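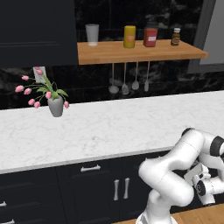
故障复盘工程师(仿真与现场安全方向)

招聘单位:Urka 家务机械臂组
工作地点:Hendlow 实验楼二层,每月去 Paredes 样板厨房若干次
岗位性质:全职,试用期三个月
汇报对象:Adoración Echevarría(安全与测试)

为什么有这个岗位

四月,我们的机械臂在 Paredes 样板厨房往洗碗机里放餐具。餐具放好了,系统报告“任务完成”,日志里一片绿色,随后手臂按计划撤回,把下层碗篮一起带了出来。夹爪有一根手指没完全张开,勾着一根篮丝。碗篮脱轨,碎了几只盘子,门铰链也歪了。现场的 Julián Peñalver 按下急停,手臂停住了,停的时候仍然认为自己干得不错。

没有人受伤。Julián 当时离洗碗机一臂多远,这个距离不在任何规程里,纯粹因为他那会儿去拿咖啡。我们不打算把咖啡写进安全规程,所以要招人。

事后我们翻了仿真记录。同一任务、同一版控制器,在仿真厨房里跑过473次,其中259次判为成功。把这259次逐条回放,有19次撤回时夹爪还挂在篮丝上,碗篮跟着挪了位置。判定脚本只检查餐具最后在不在篮里。餐具确实在篮里,篮子在哪儿它不管。

也就是说,四月那件事我们早就演练过19遍,每一遍都给自己打了满分。

你要做的事

回放失败的仿真记录,也回放“成功”的仿真记录。后者更费眼睛,请有心理准备。

给每条有问题的记录写复盘:什么时刻开始不对,哪个信号本该报警,报警之后手臂应该停在哪里。复盘写给控制组、感知组和现场操作员三拨人看,他们对“稍微偏了一点”的理解差得很远。

改判定脚本。现在的脚本由 Maximiliano Zabala 维护,他本人对四月那次判定没有异议要提,并且非常欢迎有人接手。

参与急停和撤回动作的测试。我们目前有一份15条的现场检查表,第7条和第12条互相矛盾:一条要求人员在手臂撤回前不得靠近洗碗机,另一条要求人员在手臂撤回前确认碗篮卡扣。两条都有人签字。请你来的第一周就把它们吵明白。

把现场出过的事搬回仿真里复现。碗篮的滑轨摩擦、篮丝的弹性、门板的下垂,在现有模型里都偏理想。仿真里的台面干净得像样板间,橱柜把手一律不勾袖子,郁金香也从来不谢,真实厨房没有这么配合。

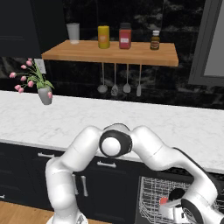 仿真厨房,洗碗机任务:夹爪探入拉出的碗篮。

关于撤回动作,多说几句

面试时大概会问到这一段,先写在这里,省得大家猜。

手臂把夹爪伸进碗篮之后,周围全是竖着的细丝,腕部相机这时候基本只能看见丝。夹爪张开的指令发出去以后,控制器等一小段固定时间,然后开始上抬。这段时间是某个下午拍脑袋定的,拍的是谁的脑袋,提交记录里写得清清楚楚,本文从略。

我们后来加了力矩阈值。阈值低了,手臂碰一下篮丝就停,停在碗篮正上方,洗碗机门关不上,人也不敢伸手;阈值高了,等于没加。Abdelkrim Tazi 提过一个办法:先小幅试抬,读一下腕部受力,再决定是继续抬还是重新张开夹爪。仿真里表现很好。考虑到“仿真里表现很好”这句话在本组的信誉,我们想请一位不认识 Abdelkrim 的人来验证。

还有一个没解决的问题:试抬失败之后怎么办。目前有三派意见,分别是原地保持、卸力、退回上一个路径点。每一派都能举出另外两派会出事的场景,而且举得都对。如果你有第四种意见,请带来;如果你只想加入其中一派,也行,最好带上数据。

我们希望你

用过至少一种机器人仿真环境,知道接触参数调来调去是什么滋味。

能读 Python,C++ 能看懂别人写了什么就可以。控制器那部分的注释用三种语言写成,其中一种是叹气。

在有实体机械臂的场地工作过,知道急停按钮按下之后还要做什么。只知道按,不够。

写东西清楚。我们会看你的文字,会看得比代码仔细。

敢在周会上说“这次不算成功”,哪怕演示视频已经发出去了。

做过家电、工业安全或者餐饮设备维修的,请一定写在简历里。组里有博士学位的人不缺,缺的是见过碗篮脱轨的人。四月之后稍微好了一点。

我们不要求

不要求论文。不要求“对机器人充满热情”,热情是四月以前的问题。也不要求你会洗碗,入职后手臂会让你自己洗的。

待遇和条件

薪资按经验面谈,面谈时我们先报数,不会反问你期望多少。现场日有交通和餐补。样板厨房的咖啡机归人使用,手臂不得操作,这是检查表里执行得最彻底的一条。

工作时间从上午10点开始。回放记录很累眼睛,每天看片不超过半天,其余时间写复盘、跑测试或者去找 Iñaki Bermúdez 要真机时段。真机只有一台,Iñaki 管排期,请尽早去要,语气好一点。

你有权叫停任何一次真机测试,事后写一段话说明即可,不需要谁批准。试用期内同样有效。

如何申请

请在 Tovlow 招聘页面搜索“故障复盘工程师”投递,附上简历,以及一份你写过的事故或故障分析。工作中的材料如果不能外传,写一件家里的事也可以:热水器、自行车、打印机都收,一页以内。我们在意的是你怎么排除原因,设备贵不贵无所谓。没写完、最后没找到原因的分析也可以交,请注明卡在哪一步。

第一轮是线上谈话,由 Adoración 和 Julián 一起,谈你交来的那份分析。

第二轮在 Hendlow,上午看仿真回放。我们会给你一组全部判为成功的记录,请你告诉我们哪些你不愿意签字。下午看真机,你站在黄线外面,Iñaki 操作。午饭我们请,盘子是塑料的。

每位申请人都会收到回复,由人来写。自动回复系统能显示“已发送”,鉴于上文,我们暂时不采信。

场地有台阶和门禁,需要协助请在申请里说明,我们会调整面试安排。岗位招到合适的人为止,招到后页面会下架。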